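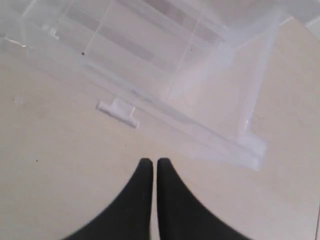

Javcombe Opens Its New Public Library Reading Garden, With Room for 241 Native Plants and a Lot of Readers

JAVCOMBE – The Javcombe Public Library will open its outdoor reading garden to everyone this May, turning the old gravel lot behind the children's room into a place to sit down with a book under the open sky. Entry is free, no library card is needed, and the gate will be open from 9 a.m. until dusk whenever the library is open.

The garden has been on the town's wish list for years, and we are so pleased to see it finished! Work began last fall, when the gravel came up and the drainage along the north wall was rebuilt. Planting started in March. There are now 241 native plants in the ground, among them bee balm, butterfly weed, wild columbine, little bluestem and a long row of serviceberry that should give some shade to the benches within a few summers. Each kind has a small metal tag with its common name, and a printed plant guide can be borrowed from the front desk.

A wide path loops through the whole garden and back to the library's rear door. It has no steps, and the two gates are wide enough for wheelchairs and double strollers. There are 17 benches in all. Some face each other for people who want to talk, and a few are tucked behind the grasses for people who would much prefer to finish their chapter. The library's wireless signal now reaches the back fence, and there are outlets under the covered porch for anyone who needs to charge a laptop.

The garden was designed by Ramasamy Landscape Studio, which also drew the plans for the town's riverside walk. Rarnex Stoneworks laid the path and built the low seating wall around the storytelling circle, using stone saved from the old post office steps (longtime residents may recognize the worn edges). Money for the project came from the town's parks fund, the Unov Family Foundation and more than 300 gifts from people in and near Javcombe. Several of those gifts came from classes at the elementary school, which held a used-book sale in February and sent over the entire take.

Opening day starts at 10 a.m. with a short welcome on the porch, followed by a story hour for young children, a seed swap, and live fiddle music until lunchtime. Bring labeled seeds if you have extras, but you can come without any and still go home with a packet or two. Lemonade and cookies will be set out by the back door. If it rains, the story hour and music will move to the main reading room and the seed swap will go ahead under the porch roof.

Through June and July the garden will also host evening poetry readings at 7 p.m., a beginner's class on growing native plants from seed, and a quiet hour each morning before 10. Sign-up for the class opens in May at the front desk. Dogs on leashes are welcome along the path, though not in the planting beds.

Parking is available in the Mill Street lot, and the bike rack has been moved next to the garden's east gate.

Recent library news
Summer reading program sign-up starts in June
Seed library adds beans and squash
New large-print shelf on the first floor
Homework help moves to the upstairs study room
Used-book sale: thank you, Javcombe!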